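Notebook, May - room acoustics, second floor

Entry opened 9:40. The purpose of this entry is to record the reverberation and background noise readings for the open office and the two meeting rooms, and to note the points to be settled before the report is sent to Skomeck.

The Naciri meter was checked against the calibrator before the first reading and again after the last. The two checks agreed to within the limit given in the procedure. The older Dreller meter was not used, as its windscreen has not been replaced.

Background noise was read with the ventilation on and then off. The difference in the open office was small. In the north meeting room it was much larger, and a low hum remained at the supply grille when the fan was at its highest setting. The damper above that grille should be inspected before the readings are repeated.

Reverberation was measured with the interrupted noise method. Results are held in file 368 (open office) and file 881 (meeting rooms). File 201 is a false start and must not be used - a door was opened during the decay. It has been kept so that the numbering remains complete.

The decay curves for the open office are straight over the range required. Those for the south meeting room show a bend at low frequencies. The same bend appears in the readings taken before the Nisimov wall panels were put up, so the panels should not be named as the cause in the report.

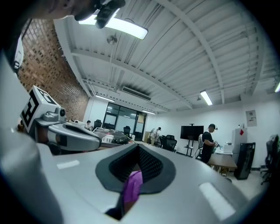

Speech from the corridor could be followed word for word in the south meeting room with the door closed. The door seal does not meet the threshold along its full length. A drop seal is the first measure to be priced, and further wall treatment should wait until it has been fitted.

To be done:

- Repeat the 125 Hz band in the south meeting room with two more source positions.
- Enter the room volumes from drawing 1204 and not from the leasing plan, which leaves out the alcove.
- Ask Skomeck which fan setting is used during working hours.
- Order a windscreen for the Dreller meter.

Entry closed 4:15. Raw files copied to the shared drive.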